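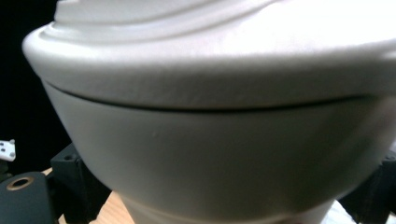
Close view from the hand-held gripper, rounded white object at the jaws

Minutes, Grasping and Demonstration Group
Thursday meeting, started 2:00 p.m., closed 3:25 p.m.
Present: the collection team, the training team, two people from Benjelloun by phone
Apologies: the hardware lead

1. Minutes of the last meeting

Accepted with one correction. Item 4 said the Corero policy was trained on both hand views and the head view. It was trained on the hand views only. The results table on the shared drive was already right.

2. Question for this round

The group restated what the current work is meant to answer, as the wording had drifted between the plan and the slides. The question is whether adding the head view to the two hand views helps the policy in pick-and-place tasks with a basket, when the amount of demonstration data stays the same. The number of objects and the choice of objects are not part of the question.

Benjelloun asked if the head view would be there at run time as well as in training. Yes, for this round. Dropping it at run time is a separate test and has been put on the list for later.

3. Collection

The Drilden set now has 80 demonstrations that passed review. The plan was 80, so collection for the main comparison is finished. Another 20 were recorded and rejected. Most of the rejected ones had a tracking dropout on one of the grippers. The rest had a slow start, with the grippers held still for too long before the first reach.

The collection team reported that the pace was better once the person recording stopped watching the monitor between takes. They would like this written into the instructions. Agreed.

There was a long discussion about the idle hand. In one-handed placements the left gripper has nothing to do, and people park it in different places. The training team is worried that the policy learns the parking spot as if it mattered. The collection team thinks a fixed parking spot would be worse, as the policy would then tie the task to it. No agreement. It was decided to leave the existing data alone and to tag each demonstration with whether the second gripper was open or closed and which side of the table it was on.
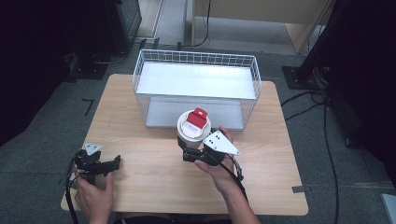 Basket task, head view. Cup in the right gripper, left gripper open.

The tag format will be one line per demonstration in the existing index file. The training team asked that no new file type be added. Agreed.

4. Result of the first comparison

The training team presented. Two policies were trained on the same 80 demonstrations, one with hand views only and one with hand views plus the head view. Each was run 40 times with the basket lengthwise on the table.

Hand views only: 20 placements completed out of 40.
Hand views plus head view: 31 out of 40.

A run counts as completed if the object is released inside the basket and stays there. Touching the rim on the way in is allowed. Knocking the basket off its position is not.

The failures differ between the two policies. With hand views only, most failures came after the grasp. The gripper lifted the object, moved toward the basket and released early, on the near side of the rim. The training team's explanation is that the hand view is filled by the object once it is held, and very little of the table is left in it. Large, pale objects are the worst for this. The policy has to guess where the basket is from whatever shows at the sides.

With the head view added, early releases were rare. The remaining failures were mostly at the grasp, with the jaws closing too high and touching the lid first. The head view does not seem to help there.

Benjelloun asked if the difference could come from the larger network, since the second policy has one more image encoder. The training team has not ruled this out. They will train a third policy that has the extra encoder but gets a blank image in place of the head view. The result should not be quoted outside the group until that run is in.

It was also pointed out that the basket did not move between the runs. A policy could do well by learning one position. The next round will use two basket positions, the present one and one turned to lie across. The demonstrations for the second position still have to be recorded.

5. Calibration

The offset between the head camera and the gripper tracking was checked at the start and end of the last session. There was a small drift in the vertical direction. The collection team does not think it affects the comparison, because the policies take raw images and gripper-relative motion. It would affect the Prirnusov replay tool, which draws the gripper path over the head view. The tool should show a warning when the two checks disagree.

Cable routing came up again. Cables have to leave enough slack for a full reach to the far side of the basket. The present length is fine for this table. No action.

6. Prirnusov replay tool

The tool now steps all three views together. The open problem is that the head view starts a few images later than the hand views, and the tool lines them up by first image and not by time stamp. Two reviewers marked good demonstrations as late grasps for this reason. Those have been put back in the set and are included in the 80. A fix is expected in June.

7. Actions

Collection team: add the note on the monitor to the instructions. Tag the second gripper in all 80 demonstrations. Record demonstrations for the second basket position.
Training team: train the blank-image policy and run it 40 times under the same conditions. Sort the grasp failures by object.
Tool maintainer: line up views by time stamp and add the calibration warning.
Benjelloun: send comments on the definition of a completed run.

8. Any other business

The room booking overlaps with another group on the first afternoon of next month. The collection team will move to the morning.

Next meeting: Thursday, same time. The blank-image result will be first on the agenda if it is ready.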